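5. Fitting the Large Gear to the Rail

This section covers placing the large gear of the Priton rail kit. Read all of the steps before you start. The drive parts in Section 6 can't be fitted until the large gear is in place.

5.1 Before you begin

Set the rail on a flat, clear tabletop with its full length supported. Do not let either end hang over the side of the table.

Lay out the following:

Silver aluminum rail, 600 mm
Large blue gear
Gear post with washer
4 mm hex key
Dry, lint-free cloth

Wipe the top face of the rail with the cloth. Check the slots for metal chips, especially if the rail was cut to length in your own shop. Chips left in a slot will work their way into the teeth later.

Note: Rails supplied before the Berow revision have a narrower slot and need the short post. The post length is stamped on the bag label.

5.2 Placing the gear

1. Slide the gear post into the top slot and move it to the mark you made in Section 4. Turn the post by hand until it stops, then tighten it with the hex key. Do not use a power driver.

2. Put the washer over the post. The beveled side faces up.

3. Look over the teeth of the gear. Replace the gear if any tooth is chipped or bent. Small molding marks on the rim do no harm and can be left alone.

4. Hold the gear flat, with its face parallel to the top of the rail, and bring it straight down. Part of the rim will extend past the rail. Keep hold of the gear until the bore has found the post.

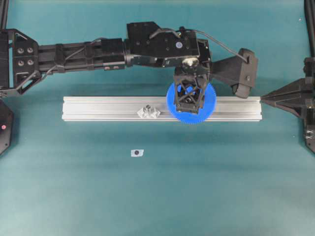
5. Lower the gear until it sits against the washer, then let go. It should drop the last bit under its own weight. If it catches, lift it off and start again from step 4.

Caution: Do not tap or press a gear that has stuck partway. The bore is softer than the post and will score — once scored, it will not run true.

6. Turn the gear one full turn with a fingertip on the rim. It should move freely, with no scraping against the rail.

7. Fit the retaining clip to the groove at the top of the post. You will feel it snap. Pull up lightly on the gear to check that the clip is holding.

5.3 Checking the fit

Sight along the rail from one end. The gear should look level. If one side of the rim is lower than the other, the post is not seated squarely in the slot. Remove the clip and the gear, loosen the post, and repeat from step 1.

A slight up-and-down play is normal. Side-to-side play is not, and usually means the wrong post was used.

Leave the gear dry at this stage. Grease is applied in Section 7, after 30 turns by hand with the drive parts fitted.

5.4 Removing the gear

Slide the clip out sideways with the flat end of the clip tool. Cover it with a finger as it comes free — it can jump a fair distance. Lift the gear straight up by the rim, using both hands, and store it flat. Gears stored on edge can take a set in warm rooms.

Replacement clips and washers are sold together as the Dagdag spares pack.

Section text: Begoña Ortuño. Technical check: Sutrisno Wibisono.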